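Counter reset, part 2: fewer bowls

The kitchen work surface has a marble pattern and gets used for everything, so it fills up. My rule is that prep items stay out until the meal is finished, then everything goes back in one pass. The pass takes 30 minutes. I want it under 7.

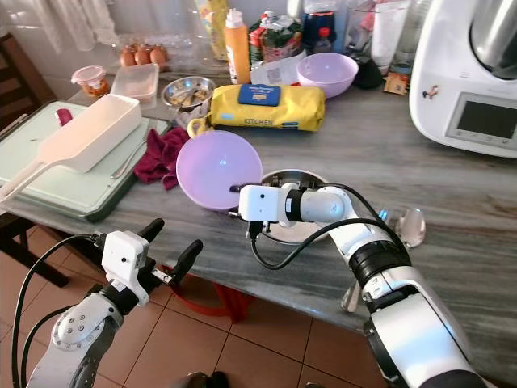
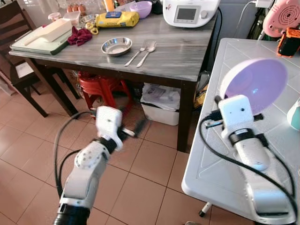 Bowls are the main problem. The purple ones are light and hold plenty, but they take up the most surface per item and don't nest with the steel. I priced a Gindholm wall rail at 189 and decided against it. A Kernadow shelf riser costs less and needs no drilling.

Current storage order:

Cutting board: upright, left of the sink.
Scoop: in the flour bin, handle up.
Steel bowls: nested, lower shelf.
Forks and spoons: drawer, never left on the table overnight.

The riser arrives in September. I'll time the pass again with the same set of items.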